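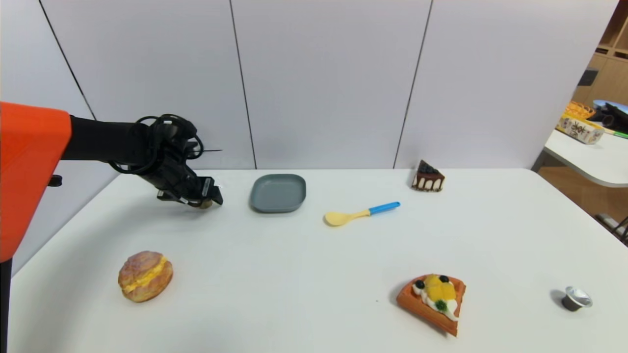
Reece Hollis runs manipulation testing at Comeck, and his answer to whether a machine can clear a table is "partly, and slowly."

His group logged 481 attempts at table chores in January. Rigid items gave little trouble. "A plate with a rim, a spoon, fine. You can be 5 mm off and still get a hold," he said. Pastry is harder. A cream puff deforms under a force that a spoon handle needs just to stay put, and a topped waffle has to be lifted level.

The arm completed 78 percent of single-item moves without help. For a full table the figure was 38 percent. Hollis puts the gap down to compounding: one bad placement blocks the next grasp.

Small shiny parts are a separate problem. Depth sensing is poor on foil, so a coffee capsule can register a few millimeters from where it lies. "We slow down and go in from the side," he said.

Would he put one in a café? "Behind the counter, with somebody nearby, for plates. I wouldn't let it serve cake." The next series runs up to 400 attempts, with softer finger pads and the same control software.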